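Cleaning a Small Toaster Oven

A countertop oven or a play oven like the Oltum gets the same light cleaning. Set aside 20 minutes on a Saturday. Unplug a real one first and let it cool.
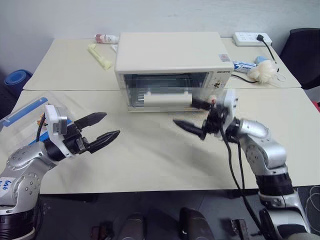 Crumbs collect under the rack, so take out whatever is inside before you start. Look through the door glass to check. Even with dark glass, the wire rack and a pale item behind it show faintly. Slide the rack out and wipe the floor of the oven with a damp cloth.

Next, do the handle and the knob. Use a cotton swab where the knob meets the panel.

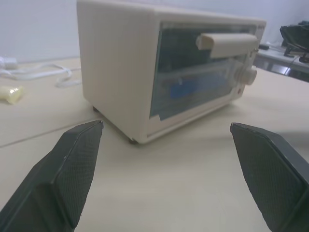 Door handle and round control knob on the cream oven.

Dry the glass with a soft towel and put the rack back.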